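**Club notes, Tue 20 September**

Well, what a start to the term! I'd put out 20 chairs and ended up borrowing more from the music room next door. If you came along for the first time, welcome, and please do come back – we're a friendly lot and the biscuits improve as the year goes on.

The big job this term is Skorker, our shopping challenge. Two arms share one table with a basket of household bits and bobs, and the teams have to get them handling things the way you or I would when we get home from the shops.

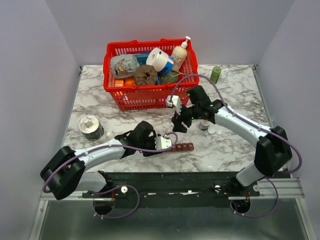
I've been doing this club long enough to remember when we were thrilled if an arm could nudge a wooden block, so I may have got a bit overexcited. Ferenc Erdős has rewritten the gripper code over the summer (all 998 lines of it, he tells me, and he'd like somebody else to read them please). Closing speed is now a setting you can change yourself, so have a play with it before you ask him to fix anything.

Bottles and their caps are the part most of you wanted to try first, and I can see why. They're round, they're slippery and a small error in the angle matters a lot.
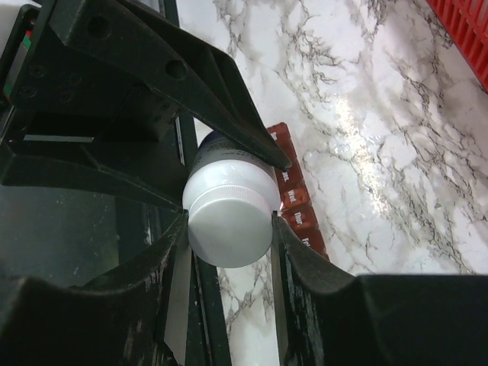

**Do I need to know any programming to join in?**

Not a scrap. You can start by steering the arms by hand, and we'll pair you with someone who knows the code when you fancy having a go.

A few jobs for the coming weeks:

- Sitthichai team: practise small round things, caps above all. Go gently on the closing force and write down the setting you used.

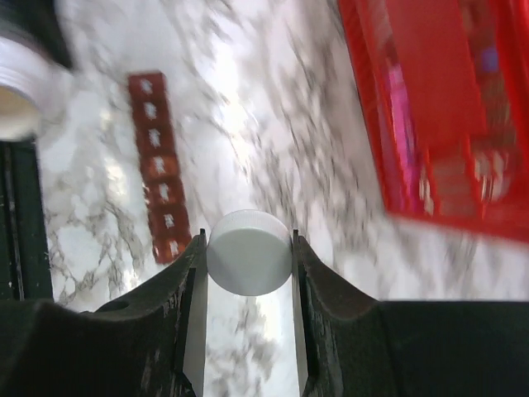 - Prudumel team: working with both arms at once. Agree who is moving which arm before anyone touches the controls!
- Everyone: save your runs in your own team folder. I found 134 files called "test" on the shared drive and I'm not sorting them out again.

The friendly against Foladari is in November, and they're bringing their own basket of shopping, so don't get too attached to ours.
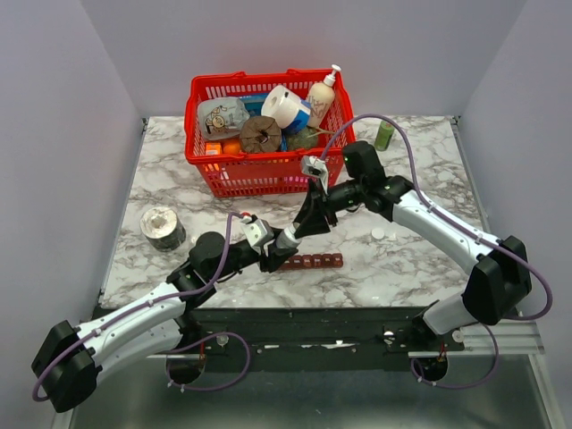

*Club Newsletter – Issue 134*

Subs are due by half-term. We've got around 700 pounds in the kitty, and I'd love to put some of it towards spare motors – if you'd prefer a second laptop, come and argue with me over the tea urn. Same room next week, same time, and bring a pencil.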